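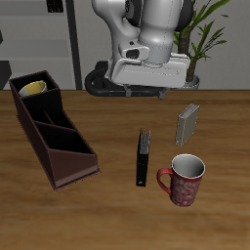 *Brown desk organizer on a wood tabletop, arm above.*

**Ice quantity for a one-day picnic, 11 people**

Notburga Schnyder, posted July 2021

I am planning a family picnic at the Wallatik picnic grounds. Elevation is 3,058 feet and there is no power or ice for sale on site. We leave home at 8 in the morning, arrive before noon, and expect to eat in two rounds, the second at 5.

Equipment is one 48-quart Trosar hard cooler, several years old, lid seal intact. Contents: potato salad, cold chicken, sliced cheese, cut melon, and 20 pounds of canned and bottled drinks. The drinks will be at room temperature (75°F) unless there is a good reason to chill them first. Refrigerator space is limited.

In May I used one 10-pound bag of ice for a smaller group. By midafternoon it was mostly water and the salad container was floating. I need to know:

- how much ice to load
- whether block or cube is better
- whether to drain the meltwater during the day
- whether elevation changes any of this

I can borrow a second cooler, soft-sided, from my sister if needed.

**Thaddäus Frei**

Start with the drinks. Cooling 20 pounds of drinks from 75 to 40 takes 20 × 35 = 700 BTU, treating them as water. A pound of ice absorbs 144 BTU as it melts. The drinks alone will use up just under 5 pounds of ice before you have kept anything cold. That is half of the bag you used in May.

The cooler itself also has to be cooled. If it was stored in a garage, put a sacrificial bag of ice or some frozen bottles in it the night before and throw that out in the morning.

Use both coolers. Drinks go in the soft one with cubes, 10 pounds. It will be opened constantly and it does not matter much if it warms up. Food goes in the Trosar, already refrigerated, with a 10-pound block underneath and 5 pounds of cubes filling the gaps. Open it twice, once per meal.

Draining: for drinks, leave the water in. It makes contact with the whole can and cools faster than cubes with air between them. For food, drain it if containers start to float or if any lid is not watertight. Put the salad on a rack or on top of a row of frozen bottles.

Elevation: no effect on the ice worth calculating. Sealed chip bags will swell a little.

Check the food side with a thermometer. It should read 40 or below. Perishable food that has been out for two hours gets thrown away, one hour if the air is above 90. Portion the chicken and salad into two sets of containers so the 5 o'clock set never leaves the cooler.

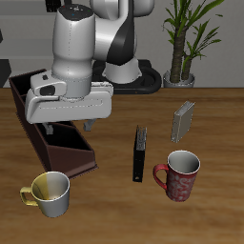

*Open gripper over the rear of a tray.*

**dila**

Just freeze water bottles. We never buy ice. You can drink them later and there is no mess.

**Moser**

Frozen bottles are fine for the food cooler but slow for warm drinks, so I would still buy the cubes.

One addition to the above. Keep the coolers in the passenger cabin with the air conditioning on, and move them into shade on arrival. A light-colored towel over the lid helps if the shade moves. Pack the melon last so it comes out first.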